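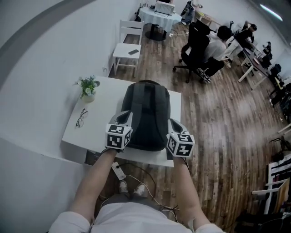
I run small-group walking and paddling trips out of **Hullton**, and I need one more guide for the season that starts in November!

You'd take guests up the Rullow trail (it tops out at 3,000 feet, so bring your knees) and then down the Laryea by canoe. I lead the first few trips with you, and after that they're yours.

- Pay: $600 per trip, plus meals and a bunk
- Must have: current first aid card, comfortable in moving water
- Nice to have: some Spanish, bird knowledge

Stop by the Vindusa office or drop me a note with a little about yourself.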